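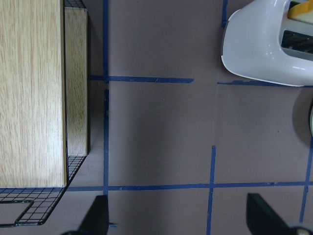
By the Night Desk Clerk
Contributing writer, fiction

I'd been at Denholm Currency for six weeks when the man came in to change 2617 dollars, and I remember the number because I had to count it three times.

You should know that Denholm wasn't much of a place. It was one window, one door with a buzzer, and a rack of brochures for a bus tour of Cutier that had stopped running before I was hired. We sat between a shoe repair and a place that sold phone cards. People came in before trips, or after them, with their leftover coins in a sandwich bag, and I'd have to say sorry, we don't take coins. Everybody argued with me about the coins. One lady left hers on the counter and walked out, and I chased her half a block with them.

I had a button under the counter by my left knee. My boss showed it to me on my first day and told me about the time, before I came, when somebody had held up the Julto branch. They'd walked right in behind a delivery. The clerk over there pushed the button and then waited, and the way my boss told it, the waiting was the whole story. "So don't push it unless you mean it," she said, and then she showed me where the mugs were.

I thought about that button all the time. I'd be explaining a commission to some nice college kid and my knee would kind of drift over to it.

So, the man. He came in at 20 to six, when I'd already started wiping down. It had been raining since lunch and he had on a big tan raincoat with the collar up and a ball cap. He didn't have an umbrella. He stood outside the door looking up and down the street for so long that I almost didn't buzz him in, and then I did, because it was raining and I'm like that.

He came up to the window and put his hand inside his coat.

I would love to tell you I was calm. My ears got hot. I looked at the camera over the door, and I looked at the clock, and I thought about a chicken I'd left thawing in the sink at home. That was really what I thought about. Who was going to deal with that chicken?

He took out an envelope. It was one of the long ones, soft from being handled, and he slid it under the glass and said, "I need it in euros. I need it fast, please."

"Sure," I said. My voice came out like a duck's.

The bills were all sizes of old. Tens and fives mostly, and a stack of ones with a rubber band that broke when I touched it. I put them through the machine and it jammed. I put them through again and it gave me a total that couldn't have been right, so I started counting by hand, and the whole time he kept turning around to look at the door.

"Is somebody with you?" I asked. You're supposed to ask that. It's on a card.

"No," he said. "Somebody's after me."

My knee went over to the button and stayed there.

"My sister," he said. "She's at the shoe place. She thinks I'm in the car."

I kept counting, because I didn't know what else to do with my hands. He leaned in close to the little holes in the glass. He told me their mother had saved the money in a coffee can, then in two coffee cans, for a trip back to the town where she was born, and then she'd gotten too sick for the trip. She'd made the two of them promise to go. The sister wanted to put the money toward a roof. They'd been fighting about it since May, and he'd told her fine, you win, roof. Then he'd gone and bought the tickets.

"They're for tomorrow," he said. "I figure if it's already in euros she can't give it to the roofer."

I said she could change it back.

He looked so let down. "Would you do that? If she came in here?"

"I'd have to," I said. "But the rate's terrible."

It was, too. We were the worst rate on the street except for Tokarz, down by the station, and everyone knew about Tokarz. He thought it over and brightened up a little.

"How terrible?"

I turned the calculator around so he could see it. If she came back tonight and changed it, she'd be out 126 dollars just for being stubborn. He whistled.

"She'd never," he said. "She drives across town for gas."

So I finished the count, and I did the form, and he signed it with our pen on the chain. I was putting the notes in a fresh envelope when I saw her through the door. She was short and very wet, with a pair of brown boots under one arm, and she had both hands up to the glass to see in.

He saw her too. He stuffed the envelope in his coat and stood up very straight, like a kid caught by the cookies.

She hit the buzzer. It's a horrible buzzer.

"You don't have to let her in," he said.

I had two things I could push, one by my knee and one by my right hand — and it was 6 o'clock, closing time, so by rights I didn't have to push either one. She knocked on the glass with the heel of a boot.

I let her in. She dripped all over my clean floor and looked at him, and at me, and at the sign with the rates on it. She read the sign for a long time. Her lips moved.

"What did they charge you?" she said.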